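July, Kevlow line, 2:40 pm

Cell took the packing step again this shift. 1,129 through by lunch, 3 stops, all cleared by hand. Before, Roman bench had two people doing nothing but this. Now one minds the cell and the other has moved to checking returns, and wants it in writing that the move is permanent.

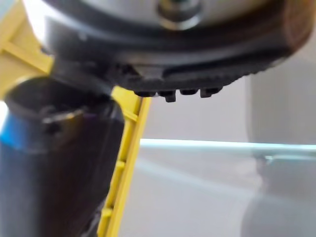 Domnica Vlad
Process technician, Rendasow

Each stop costs some 10 minutes, mostly the walk over from returns. Asked for the reset to be added to everyone's training.

Still to do: break cover.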